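From: Trịnh
To: andgate-fanlist
Date: Oct 13, 2021
Subject: Re: [andgate-fanlist] Aler credits page, and which version of the Storel video to count

> I have been going through the Aler credits page on the wiki and the
> list of music videos does not match the list of television work.
> The Storel video is down twice, once as a dancer and once as
> choreographer. Also the view figures seem to be added together from
> two uploads. Can we agree which one to use before the page is
> unlocked? I would also like to know why the early stage work was
> taken off, as it was there in the summer.

Replying to each point in turn.

1. The double entry. The Storel video exists in two cuts. The first runs with the full dance section and credits Aler as a dancer only. The second is the shorter edit made for television, and its end card adds the choreography credit. Whoever built the table treated them as separate works. They should be one row, with both roles in the role column and a note giving the cut in which each credit appears. I have made that change in the draft copy but not on the live page.

2. View figures. Please do not add uploads together. The rule on the other performer pages is that we give the figure for the upload on the artist's own channel, with the date it was read. Where the label has put up a second copy, it goes in the notes without a figure. If we add them, the total cannot be checked by a reader in one step, and it goes wrong as soon as one copy is taken down. This happened on the Andgate tour page, where a total stood for months after one of its sources had been removed.

3. Early stage work. I took it off. There were 21 entries in that section and only 7 had a source that could be opened. The others pointed to a dance school newsletter which is no longer online. I kept the removed text, and it is on the talk page under "Stage, unsourced". If anyone has a programme or a dated cutting, put the details there and I will move the entry back. A memory of having been in the audience is not enough on its own, even where I have no reason to doubt it.

4. Television work. The difference you found comes from guest appearances. The television table counts a series once, however many episodes Aler was in. The music video table has one row per video. The two were never meant to give the same total, and the line at the top of the page that compares them should go. I would sooner delete it than explain it.

5. Length. The page is now well over 3000 words, and the section on interviews takes up most of that. I suggest a separate page for interviews, with a summary of no more than 200 words left behind. The quotations can move as they stand. Please check that each one carries the name of the programme, as several only say "in an interview".

One thing not raised so far: the birthplace has been changed four times since the spring, twice in each direction. Neither version has a source. I have left the field blank and would ask people not to fill it in from social media profiles. The same applies to height, which we do not list for anyone else.

The page stays locked until the table is agreed. If there are no objections on the list by the start of November I will copy the draft across and unlock it. Objections to a single row are fine and need not hold up the rest, but please quote the row in full, as the numbering changes each time the table is sorted.

I have not touched the discography. The spelling of two of the guest vocalists differs between the sleeve and the streaming listing, and I have no copy of the sleeve to check against. If someone can send a clear scan of the back, use the upload form and not this list, as the archive strips anything over the size limit.

Trịnh
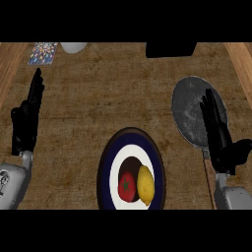
PS. The draft is linked from the talk page under "Tables, second version". The first version is still there too and has the old column order, so check the heading before you edit.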